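What I learned from one year of writing a newsletter for a small town

When I moved to Brinatthorpe I did not plan to write to strangers every two weeks. I was looking for clients. I do social media for small businesses, mostly shops and two dentists, and I thought that a newsletter would show people that I know my job. In November I sent the first issue to 39 people. More than half of them were friends who could not refuse.

Now it has been one year, and I want to put down what I learned before I forget it. Some of it is about email and some of it is about Instagram, and a part is only about me.

The name

I called it Duvdale Letter, after the street where I rent my desk. Ifeanyi Ekpo, who sits next to me and makes websites, told me it sounds like a newsletter for retired people. Maybe so. But it is easy to find in the inbox, and later I understood that this matters a lot. My earlier idea had the word "growth" in it, and I am glad that I did not use it. I have nine newsletters in my inbox with this word and I cannot tell one from another.

The subject lines

For the first months I wrote subject lines as the guides teach you. A number, a promise, sometimes a question. "5 mistakes your bakery makes on Instagram." People opened them, I must say this. But they did not answer, and a few of them left the same day.

Then one evening I was tired and wrote as a subject only "The bakery in Eltcombe has changed its opening hours". It was the start of a small story about how a bakery told its customers about the new hours in four different places, and in each place the hours were different. I got 15 replies to this issue. Before that my record was three. One woman wrote me a very long message about a pharmacy with the same problem, and she attached screenshots.

After this I stopped to collect formulas. I write the subject line last, and I try to say in it what is inside. 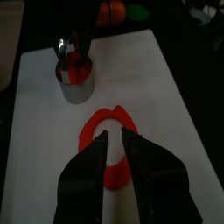
Cross-posting, or why I stopped doing it

I used to cut each issue in pieces and post them everywhere. One piece for LinkedIn, one carousel for Instagram, one short video where I speak to the phone with bad light. It took me a full day. I told my clients to do the same, because everybody says that content must be "repurposed".

In spring I did a small test on myself. For two months I posted the pieces as usual, and for the next two months I posted nothing except a link and one honest sentence about the issue. The number of new subscribers was almost the same. I know this is not science. My list is small and in spring people are maybe in a different mood. But I got back one day from every two weeks, and I used it to call people on the phone, which I had been afraid to do.

From these calls came the best issues. Bukola Ibrahim explained to me how she runs the page of a swimming club with parents who all want the password. She keeps a paper notebook where she writes who posted what and when, and she is very strict with it. Modupe Okafor told me why she turned off comments for her flower shop and turned them on again after a month. She had missed the same three customers who complain about the price of peonies every year.

I could not have got this from a comment section.

The monthly question

From the summer I put one question at the end of each month's second issue. The first one was too big ("What is your strategy for next year?") and two people answered. The next was "Which post do you regret?" and I had to split the answers over two issues.

I keep now a list of questions in my phone. I will copy some here, in case another person writes something similar and wants to use them:

Who in your business has the password to everything?
When did you last read your own profile text?
Which customer do you imagine when you write?
What did you post only because it was a holiday?

Please take them. If you get good answers, send me the best one.

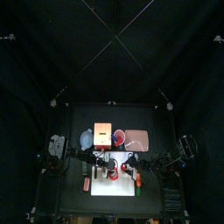 The question about the holidays made a small argument, by the way. Amarachi Osagie wrote that her furniture store must post on each holiday or the older customers think something is wrong. Another reader answered her, through me, that he unfollows every store which wishes him a happy weekend. I printed both letters one after the other and did not say who is right. I still do not know. For my own clients I suggest to post on a holiday only if the opening hours change, but the dentists do not listen and they post a tooth with a hat.

Money

People ask me about this, so I will say it. The newsletter has no paid version. I had one sponsor, a small company called Castaño that sells printed labels, and they paid for two issues. They were polite and they paid on time. I did not look for another one after them. I found out that in the sponsored issues I wrote with more care for the sponsor than for the reader, and my sentences became stiff. I reread these issues last week and I would not have subscribed.

What it did bring me is three clients. All three had been reading for more than half a year before they wrote to me, and one said she wanted first to see if I would stop.

My English

I grew up with Greek, and I write slowly. At the beginning I paid for a program which corrects the text, and I accepted all the corrections. Efthymia Fragkou, my cousin, who taught English for 25 years, read some of these issues and asked me who wrote them. It was not a compliment. Since then I correct only what is really wrong, as far as I can see it, and I let the rest stay a little bit crooked. Readers write to me now about my mistakes in a friendly way. One of them explained to me the difference between "actual" and "current", and I will never forget it again.

For the second year I want to change a few things. I want to send in the morning at seven and not at noon, when the shops are full and the owners are not at their email. I want to clean the list, and remove the addresses which never open anything, even if the total becomes smaller and I will feel bad for one evening. And I want to make an archive page where one can search, since I get many messages asking for the issue about the bakery.

The next issue will be about reviews, and how to answer to one star when the person has confused your shop with another one. If this happened to you, write to me before I finish it.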